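Illberg Home Robotics
@illberg_notes · Nov 2, 2019

Okay, long one, so get yourself a coffee. I've been trying out the Viltel fruit-handling kit, the hand-held version you squeeze yourself to teach the arm afterward, and I have feelings about it (mostly good ones!).

The kit is 627 dollars, and the blue ridged pads are the part I'd pay for twice. They're what I'd been missing since my old smooth ones let go of a plum back in August and I had to chase it under the fridge.

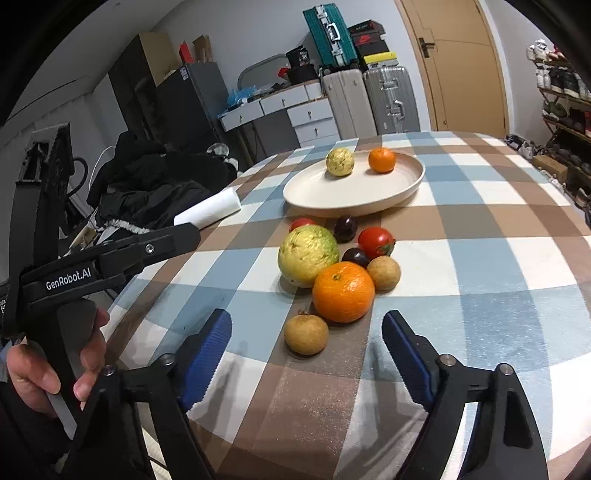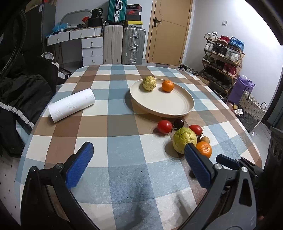
Guava, tomato and citrus on the checked cloth, plate behind.

Pranditham replied that the pads are lovely but the software stops at 61 saved grasps unless you pay for the bigger plan, and did I know that going in?

I did not, and thank you, because I was at 58 and feeling very pleased with myself. The bigger plan gives you 3,000, which should see me through every fruit at the market and then the vegetables too.

Still keeping it, I think. The grip is comfortable even for my small hands, and support wrote back in 2 days with a real answer about the squeeze sensor. I'll do the Idahosa kit next, once it clears customs.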